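3.2 Wear on wooden furnishings in shared reading rooms

The survey covered 98 rooms in the Pretow and Kilislow library districts. Staff rated each piece of furniture for surface wear, and ratings were entered in the Nilano register every January.
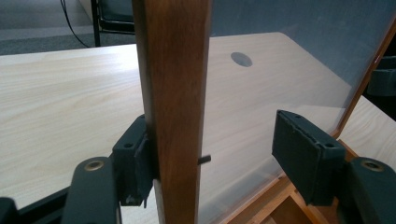

Page last changed: January, 3:00 p.m.

Figure 3. Reddish-brown wooden bar with a lighter, worn strip along its right edge.

Edges were rated apart from flat surfaces, following the Cortés scale. Of the 2210 entries, 500 concerned edges alone. Rooms open on Sunday received higher wear ratings than rooms closed that day — a difference that remained after adjustment for floor area.

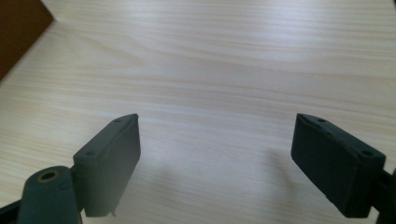 Tabletops were harder to rate. Two raters often gave different scores to the same pale surface, and agreement was weakest in rooms with large windows. Scores for tabletops were therefore averaged before analysis, while edge scores were entered as recorded. Repair costs are treated in Section 4.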